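Plarneck 4 Promises Faster Sites, but Shop Owners May Want to Wait

Posted June 5, 2024, in Themes and Plugins

Plarneck, the portfolio theme that a lot of photographers and small shops picked up for its full-screen galleries, has a new major version. The company calls version 4 "the last theme you will ever install." It said much the same about version 3.

The headline feature is a new page builder named Cloron, which replaces the old drag-and-drop editor. Existing customers get it as part of the update. They don't get a choice, though, as the old editor is gone, and pages made with it have to be converted one at a time. The release notes describe the conversion as "near automatic." The support forum describes it in other terms.

Sum-yee Chung runs a ceramics store on the theme and converted her site the day the update came out. Her home page made it across in one piece. Her product pages lost their column settings, and every gallery went back to the default spacing.

"I had 70 pages to check by hand," she said. "I'd call that a rebuild. If they had used that word I would have put it off until after the holidays."

Plarneck says the new version loads 55 percent faster than the one it replaces. The figure comes from the company's own test, run on a demo site with no store plugin, no contact form and no analytics. That isn't how most people use a theme. We asked for the test setup and were sent a link to the sales page.

The demo library has also grown, to 213 starter layouts. Many of them are the same layout with a different header color. The search box helps a little, but there's still no way to hide the ones that need a paid add-on, and you find out only after you click Import.
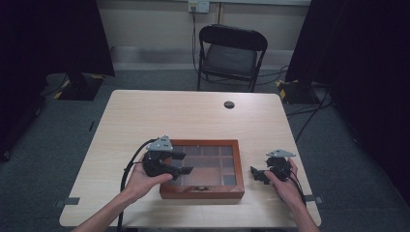
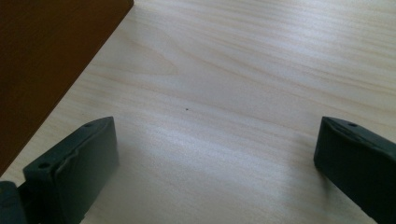 Daithí Mac Carthaigh, the lead developer, defended the decision to drop the old editor. Keeping two editors alive was slowing down every release, he said, and the older one had code in it that the team no longer wanted to touch. He said a bulk converter is planned but would not give a date. A bulk converter was also planned in February, when the beta opened, and it was listed then as "coming soon."

Pricing has changed too. The single-site license used to be a one-time purchase with a year of support. It is now a yearly subscription. Sites that stop paying will keep working, according to the company, but they won't get updates or new layouts, and Cloron will open in read-only mode. That last part is in the license terms and nowhere on the pricing page. Anyone who builds sites for clients should read it twice, because a client who lets the subscription lapse won't be able to fix a typo on the home page without paying again.

There are some good things in the release. The shortcodes are finally documented. Menus work with a keyboard, the mobile header no longer jumps when it sticks, and image captions can be turned off for a single gallery instead of the whole site. People have been asking for that one since version 2.

Rival theme maker Morkurach was quick to offer a discount to anyone switching over, and says over 2,000 people have signed up. It didn't say how many of those have moved a site, and its own importer handles posts and images but leaves galleries behind. Swapping one afternoon of repairs for another doesn't sound like much of a deal.

Yung-ching Kuo, a freelance designer who looks after several client sites on Plarneck, is leaving all of them on version 3 for the moment. Security fixes for the older version are promised through the end of the year. "I'll try it on a copy of the smallest site and see what breaks," Kuo said. "The clients haven't asked for any of this."

If you do want to update now, take a full backup first, including the database, and run the conversion on a staging copy. Child themes need particular care. Templates that override the old gallery files are ignored without any warning, so a site can look fine in the dashboard and wrong to visitors.

Version 4 is available from the customer area. Automatic updates from version 3 are switched on by default and can be turned off under Theme Options, Advanced.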